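Search tickets Go Advanced search

Gripper closes before reaching the floor item, arm does not stop when a cable is caught

Site: Ristham, bedroom rig
Unit: Dornon arm, two-finger gripper
Software: Ding, current release
Status: Open, waiting on supplier
Priority: Safety

The unit is meant to pick small items off the floor in a furnished bedroom and put them in a tray. The pick that goes wrong is the one in the corner by the bedside table. On the way down the fingers should be open to 55 mm. On some runs they close while the arm is still moving, and they arrive at the floor with almost no gap between the tips. The arm then carries out the rest of the pick as if nothing had happened and reports success.

On run 188 the fingers closed on a loop of cable at the side of the table. The arm lifted with the cable held and did not trip. I pressed the stop. The phone on the table had been pulled towards the edge but did not fall. No injury, no damage found to the phone, the wall plates or the cable. The unit has been kept off automatic picks in this corner ever since.
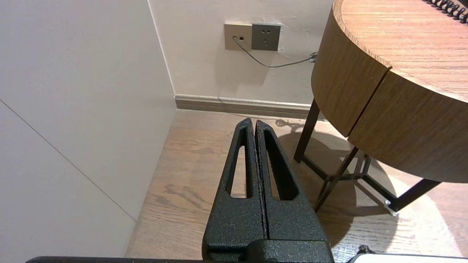 By Chiyo Ebihara, Ristham
Thursday, April 12, 2018

The fingers are nearly shut and the tips are beside the table legs, with the wall sockets behind. There is a thin grey cable coming down from the left-hand plate and ending in a small coil by the table, and that whole side is where I don't want a closing gripper. The floor is also very bright on the right and the table throws a big shadow beneath and around its legs, so I have listed lighting as a possible cause further down, though I don't think it is the main one.

What I expected: fingers open until the arm has stopped at pick height, then close, then a check on the grip.
What I got: fingers closed on the way down, no grip check failure, no force trip.

Steps to repeat
1. Start from the home position with the gripper open.
2. Queue a floor pick in the corner, on the left of the table.
3. Queue a second pick straight after it, before the first has finished.
4. Watch the fingers on the second descent.

It does not happen if the second pick is queued after the first is done. I could not get it to happen at all with one pick in the queue.

Checked so far
Power cycled the arm and the gripper. No change.
Swapped the gripper cable for the spare. No change.
Re-ran the finger calibration. Open and closed positions both read correctly afterwards, and the fault came back on the next double pick.
Lowered the descent speed to 200 mm/s. The fingers still close early, only higher up.
Drew the curtain to cut the glare. One early close, same as before.
Looked for play in the finger mounts. None.

Log lines copied from the second descent on run 188:
gripper: close received, source = queue
arm: moving, target not reached
gripper: closed
arm: target reached
pick: close skipped, already closed
grip check: pass

The last line bothers me more than the first. A gripper closed on nothing should not pass.

Update, Conall Ó Gríofa, Jiseteck support

Thanks, the log is enough to see the first part. The close command on that line belongs to the first pick. Ding holds a close for up to 600 ms if the gripper is busy and then sends it again. When a second pick is already waiting, the resend can land after the new descent has begun. The gripper has no way of telling which pick a command is for, so it obeys.

The grip check passes for a different reason. It compares motor current with the value stored at the last close. With the close skipped, it is comparing the old value with itself.

The force trip is separate again. The trip limit is set for hard contact. A slack cable gives very little load until it goes tight, and on run 188 the stop was pressed before the load got near the limit. I would not rely on the trip for cables at any setting.

Please do the following for now:
Set the queue length to one.
Turn off command resend in the gripper settings.
Add a keep-out zone covering the table legs and the wall behind them, up to the height of the sockets.
Have someone at the stop button for every low pick until the fix is in.

Update, Chiyo Ebihara

Queue length and resend both changed. Early closing has not come back in this afternoon's runs. I have left the ticket open for the grip check.

The keep-out zone took longer than it should have. It only accepts boxes, and the table is round with slanted legs, so the box has to be bigger than the table and we lose a strip of floor on each side. I extended it upwards past the tabletop as well. The phone stands towards the back with its coiled cord hanging down in a tangle in front, and there is a small white cylinder near the front left edge that would be easy to knock. Below there are the adapters and another loop of black cable coming up off the floor. I would like all of it inside the box.
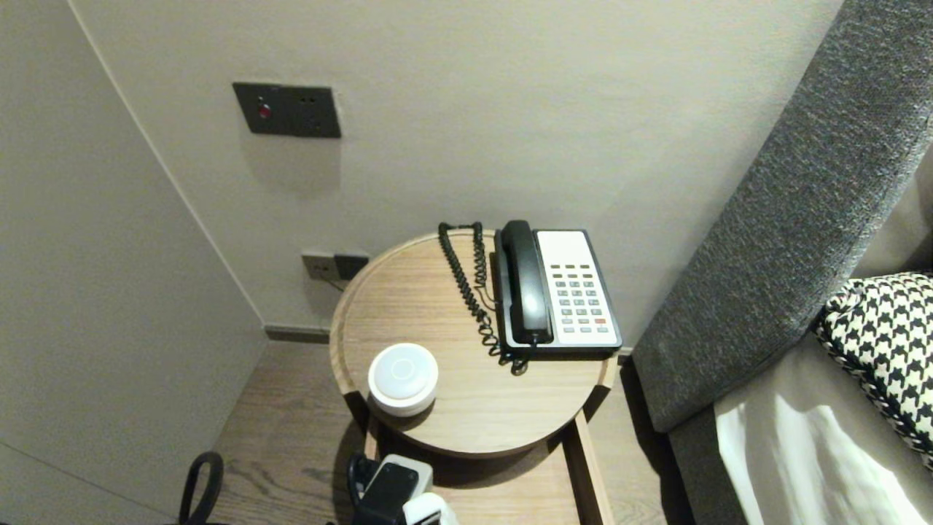

Does pressing the stop make the gripper let go of whatever it is holding?

The stop cuts movement in the arm and leaves the fingers where they are. To free a caught cable, keep the stop pressed, turn the release screw at the base of the gripper until the fingers move by hand, and take the cable out. Do not reset the stop first, as the arm may finish its lift.

Update, Elisa Greco, Ristham

I have added the release screw step to the sheet by the rig, and the right key is now kept with it. The old sheet said to reset and jog the arm down, and that line has been crossed out. Ciarán Dolan and I tried the new steps with a length of spare flex in the fingers and the arm powered. It came free with no arm movement.

Update, Conall Ó Gríofa, Jiseteck support

Grip check fault confirmed on our bench unit. The fix will clear the stored current at the start of each pick and fail the check if no close has been carried out. Resend will be tied to the pick number in the same patch. Please keep resend off and the queue at one until you have it installed, then run the four steps again and post the log here.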